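Part 2: Filling the basket

Okay, my favorite bit! Put the round placemat down first, then the wire basket on top, with the handle up.

1. Start with the bell pepper and the dragon fruit toward the back.
2. Lay the cucumber across the middle at a slant.
3. Tuck the mango, lime and orange in around it.
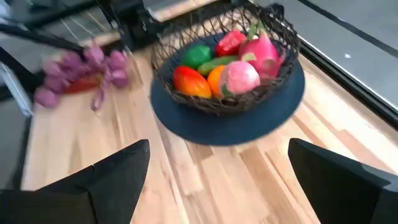

Fig. 8. Basket on the navy placemat, grapes still on the table.

4. Grapes go last (I like them hanging over the rim a little).

Note: I wipe my tabletop before I start, crumbs love that open mesh.

Caution: don't lift a full basket by the handle. Use both hands!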